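**Bonus wagering: does it apply to my own deposit as well?**

posted in Clurkum Community Help › Bonuses and withdrawals

**Nele Brouwer**

I signed up at Plono last week on the strength of a 100% match, which I understood to mean they would double my money out of sheer affection. I put in £50, they put in £50, and I spent a pleasant couple of evenings on Reditz, the slot with the fishing boats. My balance is now £835, the sort of figure that makes a person look up the price of a new boiler.

I asked to withdraw £790 and leave the rest in for fun. The request was refused with the message "Wagering requirement outstanding: £2000". I've read the terms twice. They say the bonus is "subject to 20x (D+B)", which looks like something my old maths teacher would have thrown chalk over.

So, two things. Is the £2000 money I have to lose, or just money I have to stake? And could I give them back their £50 and leave with the rest? I have sent my passport, a gas bill and a photo of my bank card with the middle numbers covered, so they know who I am by now. Support answers within a minute and says nothing of use, very politely.

**ReelTired**

D is deposit, B is bonus. Add them together, £100, multiply by 20, and there is your £2000. If it had been 20x on the bonus alone you'd be looking at 1000, and that's the number most people have in their heads when they sign up. It's why the brackets are so small.

It is staked, not lost. Every spin counts at its full value whether it wins or not. Put £1 on a spin and £1 comes off the total, even if the spin pays you £4. You'll see the bar in your account creep along under Promotions, then Active. It updates slowly, so don't panic if it sits still for a few minutes.
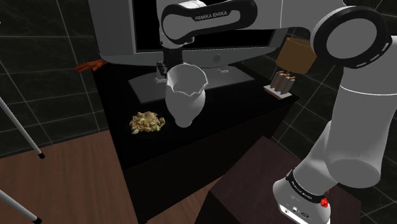 Things that will catch you out while you're clearing it:

- Maximum stake. Most places cap it at £5 a spin while a bonus is active. Go over once, by accident, at one in the morning, and they can bin the lot. The cap is usually in a different document from the one you read.
- Which game. Slots normally count in full, roulette and blackjack for a sliver or nothing at all. Check Reditz is not on the excluded list. Games people do well on have a way of ending up there.
- Time limit. Look for a date next to the bar. I had one run out in July with £12 left to stake, and I am still not over it.

On giving the bonus back: some sites let you, but they normally take the bonus winnings with it, and which winnings those are depends on the order the money was used in. If Plono plays your own cash first and you won before touching theirs, you may be in luck. Ask support for the full transaction history and find the spin where the big win landed. Ask whether it was "real" or "bonus" balance at that moment, in those words. **Don't press the Forfeit button until you have that in writing.** It has no second screen asking if you are sure.

**oddsandsods**

just play blackjack, way quicker. cleared mine at De Graaf in an afternoon

**ReelTired**

De Graaf counts blackjack at full value, or did. Plono counts it at 5%, so for £2000 of wagering you'd be at the table until your passport expired and they asked for another one.

**Nele Brouwer**

Thank you, that is the first explanation I've had with actual sums in it. I've asked for the history. Support said it was a great question – and that they'd pass it to the relevant team. The boiler can wait.

If it comes back as bonus balance I'll stake small, keep under the cap and see what's left at the end. I found the time limit, by the way. It was under "Responsible play", between the opening hours and the cookie policy.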